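3 Aug 2022
Front room, curved desk

Started on the curved desk after lunch. Zinash wants it usable for the Kereo visitors and it has been a dumping ground since we moved the benches out. Took two crates of paper off it first. Anything with a Mastow header went to Béla's shelf, the rest to recycling. Lajos Orbán is to check the recycling before it leaves the building, he is missing a calibration sheet.

Monitors stay where they are, along the back edge. Tried them closer together but the cables on the left one don't reach the grommet properly and pull when the stand turns. Needs a longer lead. Asked Mariann to add one to the Fikeck order, 2 m, plus a bag of 50 cable ties.

Wiped the top twice. The first pass left streaks that show up badly with the windows behind, the second was better with less spray and a dry cloth after. Don't use the rough side of the sponge on this surface. The old marks near the right end are scratches and won't come out.

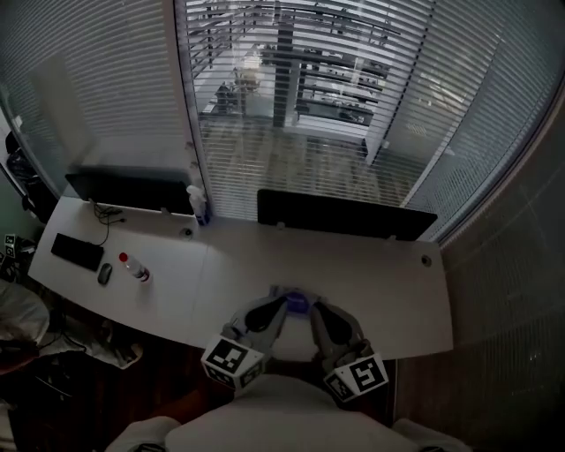 Curved desk, mid-tidy. Cables on the left still to do.

Left to do at that point: the cable tangle by the left monitor, the keyboard and mouse, the spray bottle between the monitors, the plastic bottle with the red cap lying on its side, and the small purple thing at the front edge. Small loose items go in the shallow tray in drawer 7. If it isn't claimed by October it goes in the bin.

Cables: plan is to drop everything through the left grommet and tie it to the rail underneath. Bianka says the rail is loose at one end, so look at that before hanging any weight on it. The right grommet is to stay free for a laptop charger.

The spray bottle should live in the cupboard under the sink. It keeps coming back to the desk, so I'll put a second one in the cupboard by the door and see if that helps.

Stopped at ten to four for the Virág call.

Next: longer lead, tighten rail, tie cables, wipe the keyboard. Ask Béla if both monitors are needed there, or if one could go to bench 12.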